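Last updated: Oct 10, 2024
2 min read

The count nobody had made

When Wing-yan Kan moved to Savine to teach public policy, she asked the county how many of its voters spoke Cantonese at home. The county had no figure. It had one line on its forms for every Asian language, and the line was often left blank.

Her project, Udutik, now fills some of that gap. It began with 4 graduate students and a borrowed list of addresses. Last month it received the Gondal Prize for civic research, given each year to work that local governments can use without hiring a consultant.

The project's main product is a household survey of nearly 2,000 people, offered in the languages they speak at home. Interviewers ask where people get election news, whether they have ever been turned away from a polling place, and what would make voting easier. The answers are published by neighborhood, with names and street numbers removed.

Umesh Dixit, who runs the field team, said the early questionnaires were too long. "People were polite for ten minutes and then they wanted their dinner," he said. The current version has 84 questions, and most households are asked fewer than half of them.

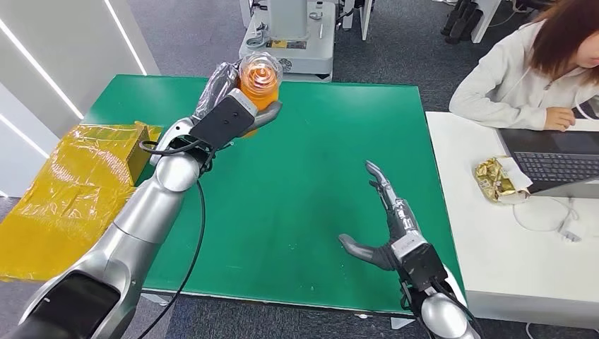 The county has used the results twice – first to add translated ballot guides, then to move a polling place closer to a bus line in Vavberg. Mirjam Geerts, the deputy clerk, said her office had argued over the second change for two years before the survey came out.

The prize money will pay for a second round of interviews, starting in January. Kan wants to include renters who have moved in the past year, a group the first survey mostly missed. She is still looking for interviewers who speak Hindi.

Contact the newsroom | © 2024 | Back to top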